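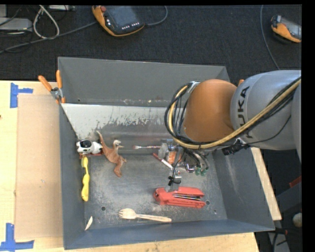
Figura 4. Brazo sobre la cubeta de recogida, con la pinza en la grapadora roja.

4. Vaciar una cubeta de objetos domésticos

Llegamos al capítulo que casi todo el mundo busca primero, y lo entendemos muy bien: uno compra o hereda un brazo y lo que quiere es verlo recoger cosas. Le pedimos un poco de paciencia con las expectativas. Ordenar un cajón revuelto, tarea que un niño despacha mientras piensa en la merienda, sigue siendo para una máquina un trabajo lento y lleno de titubeos. En las pruebas de Otia con el módulo Gendance, de 1.268 intentos de agarre fallaron 179, y casi todos los fallos se dieron con piezas finas y tumbadas.

Antes de empezar, compruebe que ha completado la calibración del capítulo 3 y que la cubeta está bien sujeta a la mesa.

1. Marque en la mesa, con cinta de color, las esquinas de la zona de descarga. Si más adelante se mueve algo, agradecerá tener esa referencia.

2. Reparta por el fondo de la cubeta objetos de formas distintas: un cepillo de dientes, un muñeco pequeño, una grapadora, un cubierto de madera. Procure que al principio no se toquen entre sí.

3. En el menú Ristex, elija Recogida y después Velocidad reducida. No tenga prisa por subirla; nosotros tardamos bastantes días en atrevernos.

PRECAUCIÓN: mantenga las manos fuera de la cubeta siempre que el brazo esté habilitado, también cuando parezca parado – puede estar calculando el siguiente movimiento.

4. Pulse Iniciar y observe el primer ciclo completo con la consola de mando al alcance. 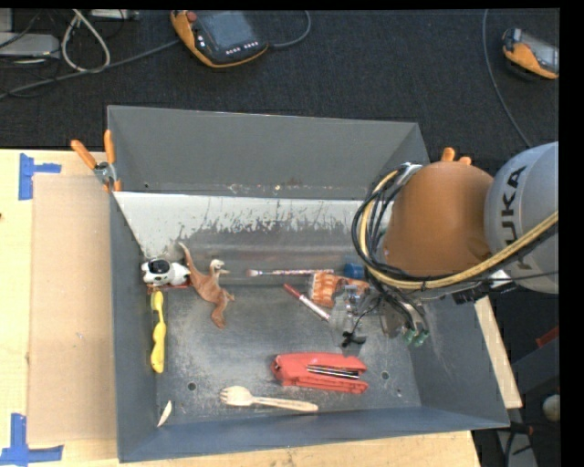
5. Si la pinza se cierra en vacío dos veces seguidas sobre el mismo objeto, pause el ciclo, deshabilite el brazo y gire la pieza un cuarto de vuelta. Los mangos delgados y los cubiertos planos son los que más guerra dan, y conviene dejarlos para el final.

6. Anote cada fallo en la hoja Barroso, con el tipo de objeto y su postura. Parece una lata, pero es lo que más ayuda cuando toca ajustar la fuerza de cierre.

NOTA: los restos muy pequeños, como una astilla o un trocito de plástico, quedan fuera del alcance de esta versión. Retírelos a mano con el brazo deshabilitado.

Para añadir objetos nuevos al catálogo, continúe en el apartado 4.2.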